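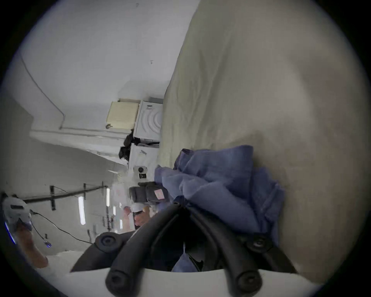 October 2024. Flat bronze markers, Stavbridge cemetery, old section.

Continuing the refinishing trial on the worn cremation markers. Last batch used the Fukholm lacquer over a bead-blasted face. It went milky along the lower edge of the raised lettering, worst inside the 8s and the closed letters where it pools. Changes for this run:

Blast pressure down, finer media.
Face wiped twice with solvent, second wipe with a clean rag.
Background paint (dark brown) baked before the letters are relieved.
Two thin coats of lacquer in place of one heavy one, 50 minutes between coats.

Relieved the letters with 1000 grit on a hard block. The soft block rounds the serifs and takes paint out of the background next to them. On one marker the death year is so shallow that the block touches the background whatever I do — hand work only on that one.
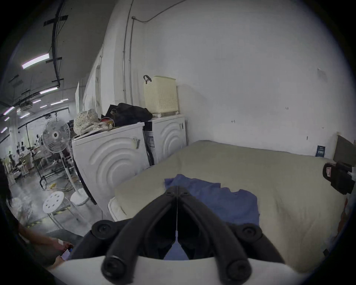
Misaki Tsuji: Check the vase ring before you coat. On the August batch the lacquer bridged the gap and the ring would not turn at the graveside. I would mask it and do it last.

Agreed, masked the rings on the rest. The 3 already coated were freed with a thin blade and touched up.

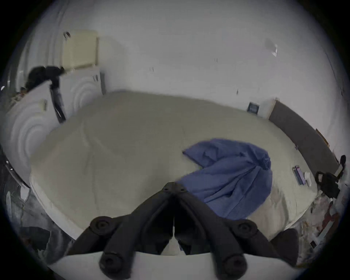 Pooling is much reduced with the thin coats. Slight orange peel on the border of the largest marker, probably gun distance. Not stripping it for that.

Mounting: the Zervas bolts are a tight fit in the old bosses. Chased the threads by hand, did not drill. One boss is cracked and will need a new stud brazed on, which means refinishing that face again.

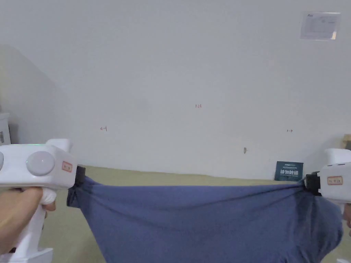
Spelling on the proof sheet differs from the burial register for plot 11. The old casting matches the register, so it stays as cast until the family confirms. Marker held back on the rack, tagged.

Next: adhesion test on the scrap plate, then the outdoor rack.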